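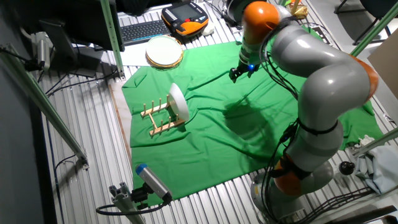
Review: Pratside wooden dish rack

I bought this rack in May, after my old wire one began to leave brown marks on everything. The Pratside cost me 27 dollars in the Coughlan store, and I have used it every day after that.

The construction is simple. Two rails of light wood, rows of round pegs, and you put the plate between them. No plastic, no tray below. The pegs are smooth and have rounded tips, so a plate does not get scratched when you push it in a little too fast.

Large plates were my main worry. A big dinner plate stands upright in it, but it leans a bit to one side. I was nervous about this in the first week. Now I don't think about it, only I leave one free space beside the widest plates. 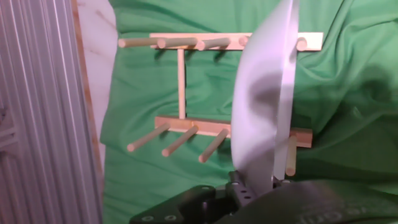 A reader from Flevodstead wrote to me that her pegs became loose after one winter, and that a drop of wood glue in each hole solved the problem. She also asked if it holds bowls. In my kitchen, small bowls yes, deep bowls no. They slide forward and take the space of three plates.

The wood is pale and mine has no strong finish on it, so I wipe it dry on Saturday and rub it with a little oil. I put a folded cloth under the rack to catch the water. A cloth with many wrinkles makes the rack stand unevenly, so please make it flat first.

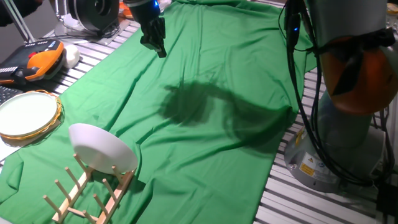 It is also light, and I can lift it with one hand when I need the counter for dough. With 10 plates in it I would not try this.

I compared it with the Bornimine metal rack, which has 18 places and a drip tray. That one is better for a big family. For two people who wash by hand in the evening, I prefer the wooden one.

Four stars from me. I would give five if it came with a tray.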